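How to Paint a House Number Sign That Lasts Through the Winter

My old house number was three brass digits from the previous owner, and the 5 had swung upside down on its one good nail, so for most of a year I lived at what looked like a 2 with some friends. Delivery drivers hated me. I finally painted a proper sign (521, nice and big!) and then people on Drisham Lane started asking for one too, and I've made enough of them now to have opinions.

You don't need to be artistic. You need patience, decent tape and a dry place to leave things overnight.

What you'll need

A board, cedar if you can get it, 6 by 16 inches for three digits
Sandpaper, 120 and 220 grit
Exterior primer (I use Grindusow white, any brand is fine)
Acrylic craft paint for the background and the numbers
Painter's tape and a soft pencil
Two flat brushes and one small angled one
Exterior clear coat
Two exterior screws and a pair of spacers

Craft acrylics are cheap and they do hold up outdoors IF you seal them well. I like to keep my colors together in a tray so I can carry the whole lot in one go. Pick two with a lot of contrast. Navy and cream is my favorite. I did one in sage and gray for my sister and you couldn't read it from the sidewalk, let alone the street, so we did it over.
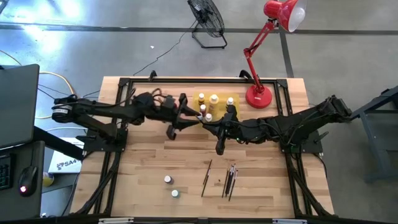
Step 1: Sand and clean the board

Go over the faces with the 120, then the 220, always with the grain. Round off the corners a tiny bit while you're at it, since paint chips off sharp edges first. Wipe it down with a damp rag and let it dry. I usually do this part in the driveway, because cedar dust gets into everything and I have a husband who sneezes.

Step 2: Prime all six sides

Yes, the back too. And the ends! The end grain drinks up water like a sponge, and that's where my very first sign started to peel. Two thin coats, with a light pass of 220 in between. If you see yellowish or brown spots coming through the white, that's tannin from the cedar, and a third coat will usually cover it. Some people use a stain-blocking primer for this and skip the worry.

Step 3: Paint the background

Thin coats again. I know it's tempting to slap it on. My neighbor Wenceslao Varela did his in one thick coat in February in an unheated garage and it was still gummy a week later (he hung it anyway, and there's a moth in it). Give each coat two hours, and leave the last one overnight before any tape goes near it.

Step 4: Lay out the numbers

Print your digits at full size. I use a free font called Clukel, which has nice fat shapes and a 2 that doesn't look like a Z. Four inches tall is the smallest I'd go, and five is better if your house sits back from the road.

Scribble over the back of the printout with the soft pencil, tape it face up on the board, and trace around each digit with a ballpoint pen. The pencil rubs off onto the paint and leaves you a faint outline. Check your spacing by eye before you trace. A 1 needs to sit closer to its neighbors than a ruler will tell you.

Step 5: Paint the numbers

Tape the straight edges if you like, and do the curves freehand with the angled brush. Start in the middle of the stroke and work out to the line. Before you paint along the tape, brush a little of the background color over the tape edge and let it dry, so anything that sneaks under matches what's already there. Best trick I know.

Wobbly edges can be fixed the next day with a touch of background color. Step back ten feet before you fix anything, though. Half of what bugs me up close is gone from there.
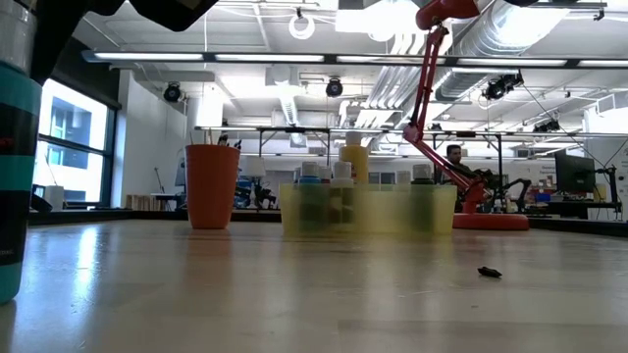

The orange cup, with sticks in it.

Step 6: Seal it

Three coats of clear, all sides, a day apart. Satin looks better than gloss here, as gloss catches the porch light and the numbers vanish at night. Don't shake the can, stir it slowly, or you'll get bubbles.

Step 7: Hang it

Drill pilot holes, put the spacers behind the board so air can get around it, and drive the screws in snug. If you're going into brick you'll want masonry anchors. The guy at Navaratnam Hardware sold me the right bit for mine, and the job took 43 minutes, most of it looking for the level.

Give it a wipe in spring and a fresh clear coat every other year. If your address has four digits, go up to a 20 inch board.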